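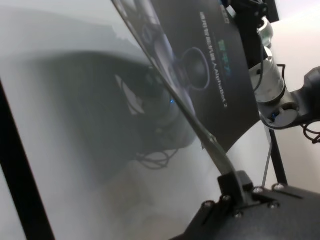 Arm stops dead near shiny panels, vendor says "lighting"
posted by Stumulus

We run a two-arm cell at a small shop in Nuvevville. Since November the left arm has been faulting when it works close to a glossy gray panel. Error 634, full stop, brakes on. The integrator, Unnithan, blames our lights. I've changed the lights. It still faults, 2 times last night alone. Has anyone really seen a reflection do this, or am I being sold a story?

Ghizlane Belkadi
Reflections can do it. A wrist camera may take the mirrored gripper for something solid in its path. But I wouldn't accept that without a test. Tape matte paper over the panel and run 70 cycles at low speed, with the guard closed. If it faults anyway, look at the cables. A loop that snags or pulls tight at one wrist angle can look just like a collision in the log. Also ask Unnithan what 634 means in writing. "Lighting" isn't a fault code.

Plavurwood
had same thing, turned collision sensitivity down, no more stops

Ghizlane Belkadi
Plavurwood, please don't suggest that. The stops went away and so did your protection. Did you ever find out what was setting it off?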